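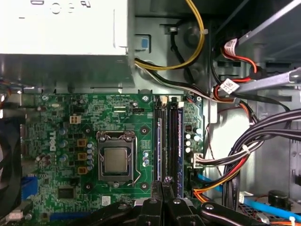 Old desktops, new fuss: a bench gallery from Vumislow
Gestdale Repair Notes, 15 Dec 2024

Every few months someone tells us that the office desktop is worth saving. Open it up, add some memory, give it a clean and it will do another five years. We have been hearing this since the first skip-load of beige boxes turned up in Vumislow, and we remain to be convinced, at least about the five years.

Still, there is a fair bit to be said for the insides of these machines. You can get at things. The memory stands in proper slots, the processor comes out with a lever, and the plugs will mostly only go in one way round. Try any of that with a thin laptop from the same period and you'll be hunting for a plastic pick and a hairdryer before you have got the bottom off.

What I don't accept is the sum that usually follows. The Oyelaran price list we were sent in August put a tidied-up desktop of this sort at £66, which sounded fair until we added a drive, a fresh tube of paste and an evening of someone's time. The machine then has to run software that was written with a much newer one in mind. Perhaps it will manage. I would want to see it after a winter of real use, with forty browser tabs open, before I told a school to buy a roomful.

The other half of this page is about storage, and I come to that with my arms folded as well. The Mitik holder is a printed board with a place for each tool and part, and we have been told more than once that it will change the way we work. I have owned pegboards. I have owned magnetic strips, foam trays with cut-outs, and a very expensive roll of canvas. The screwdriver was always on the floor. 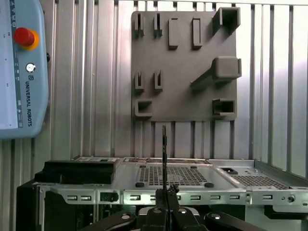 Grey printed tool holder board against ribbed aluminium, with the computer chassis below.

Hanging the holders upright does save bench, I'll grant that much, and bench is what you run out of first when a case is lying on its side with the lid off. My doubt is over the shapes. A slot suits one thickness of thing. A square tube suits one thickness of handle. Buy a different driver and you are back at the printer, which in our case meant 9 hours for a single board and then a second go when the corner lifted.

People who like these boards say you can spot a missing tool by the gap it leaves. So you can, if everything has a home and everyone knows which home it is. We tried it without labels and got three different opinions on what belonged in the bottom left. I have since been told that labels spoil the look.
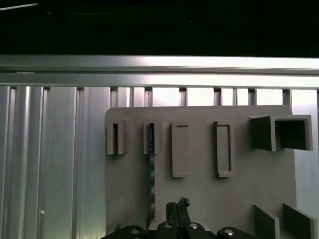 Slot holders to the left, tall recessed holders in the middle, square boxes at upper right.

The finish is better than I expected from print. I had assumed a lot of stringing and rough edges. Whether it will stand up to daily knocks is another matter, and the product page, with its 328 glowing reviews, is oddly quiet on that. Most of them seem to have been written the week the parcel came. A review at two years would be worth the lot.

If you are going to copy the idea, print one slot and live with it for a month. Put the thing you reach for most in it. If that thing is still turning up under the motherboard, more slots won't help you.

Which brings us back to memory, the upgrade everybody recommends and the one I argue about least. It is cheap second-hand and quick to fit. My complaint is with the phrase "like new", which gets used of almost any old desktop that has had a stick added. More memory helps when the machine was short of it. It does nothing for a tired hard drive, and plenty of the slow machines we see have a tired hard drive.

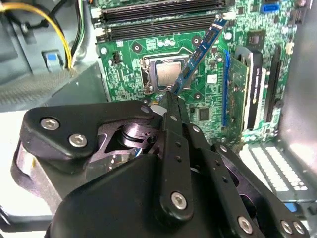
One reader takes the opposite view, writing that she put extra memory into an eight-year-old desktop for her father and he rang the same evening to ask if she had swapped the whole computer. "You are too hard on them," she adds, "and he doesn't need forty tabs."

Fair enough, and he may well be happy with it. I'd still like to know what drive was in there. Readers with an old desktop that has been upgraded and then used for at least two years are welcome to send in their notes, good or bad, along with what they spent.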